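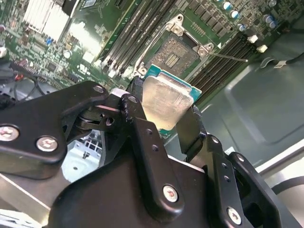

Giuliana Cárdenas
Project report, elective course "Small States and Invented States"
Submitted in July

The Free Territory of Plavmont: how a micronation writes its laws

1. Why I chose this topic

In our course we read mostly about real small states, and only one lecture was about micronations. I wanted to know more about them. A micronation says it is a country, but no government recognizes it. Many people think it is only a game. After working on this project I think it is partly a game and partly something more serious, and I will try to explain what I mean.

I chose Plavmont because it publishes all its laws in one place and because its founder, who signs as Governor Chávez, answered my letters. Plavmont consists of one meadow and a stone hut. The territory measures 2,014 square meters. It has 22 citizens, and most of them live in other countries and have never slept in the hut.

2. Sources and method

I used three kinds of sources. The first is the law book, which has 365 articles. The second is the newspaper of the territory, called the Bekau Letter after the stream on the northern border. The third is my exchange of letters with the Governor. I read the law book completely and sorted the articles by subject. I could not visit the place, so everything I say about the territory itself comes from these papers.

3. The law book

The number of articles is not an accident. The founder wanted one article for each day, and on the first of January the citizens are supposed to read Article 1, and so on. In leap years there is a free day without law. The Governor wrote to me that this day is "taken very seriously and nothing happens on it."

Because the number was decided first, some articles are very thin. Article 140 says that the gate must be closed. Article 141 says that it must be closed by the last person. Other articles are long and careful, for example the part about citizenship, which was clearly copied in style from a real constitution. A new citizen must write a letter by hand, name one plant that grows in the meadow, and promise not to start a war with Graltix.

Graltix is the neighbor micronation, in an orchard on the other side of the Bekau. The two territories had a dispute over a footbridge. Both claimed it, and later, when it needed new boards, both gave it up. The treaty which ended this dispute is Article 300, and in my opinion it is the best written text in the book. It says that each side repairs the half on which it stands.

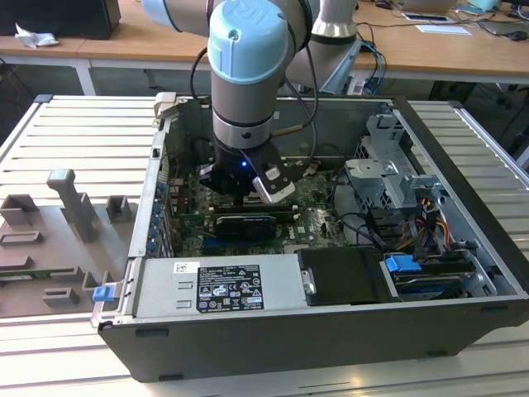
4. Money and stamps

Plavmont has a currency, the plav, but only in coins of one value. According to the Bekau Letter, 589 coins were made. They cannot be exchanged for anything outside the hut, where one coin buys one cup of tea. The stamps are more popular. They show the meadow in different seasons, and collectors write to ask for them more often than people ask for citizenship.

5. What I learned

At the beginning I expected that the laws would be jokes. Some are. But the articles about voting were changed four times, and each change came after a real disagreement between citizens, with long letters in the newspaper. They had to find out how to vote when people live in different time zones, and what to do with a citizen who does not answer for years. These are normal questions of a state, only very small.

A weak point of my work is that I heard mainly the Governor's side. I wrote also to Graltix and received one stamp and no letter. If another student continues this topic, I would suggest to begin there, and to ask for the Graltix version of the bridge treaty, because I could not check if the two texts are the same.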